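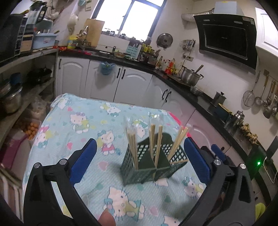 Green utensil basket with bundled chopsticks on a quilted cloth.

Visit report: the Sollen election monitoring center, open day
December 28, 2024

The center occupies the second floor of the former customs office in Liltuvel. It logs attempts at foreign interference in regional votes and passes its findings to the provincial election authority. The open day covered the incident desk, the records room and a briefing on the November ballot.

The incident desk works from a shared queue. Each report gets a number, a source grade and a status, and a second analyst has to confirm the grade before the entry leaves the building. For the November ballot the queue held 299 entries. Ten were duplicates, leaving 289 for review. Of these, 219 were closed as domestic in origin — mostly recycled posts with wrong polling hours. The rest stay open, and the staff would not discuss them.

The briefing dealt with Nasell, the software used to compare posting times across accounts. It flags clusters but does not attribute them. Attribution is a separate written finding, signed at ministry level. Visitors asked twice whether a foreign government had been named in any finding. The answer both times was that findings are released by the ministry.

The records room keeps paper copies of every closed entry for two election cycles. Shelves are arranged by district, with Xue nearest the door as the largest. Copies can be requested in writing; the form is at the front counter.

Phones had to be left in lockers downstairs. The tour ran 20 minutes over, and the planned session on ballot transport was dropped. Slides from the briefing are to be posted on the center's site.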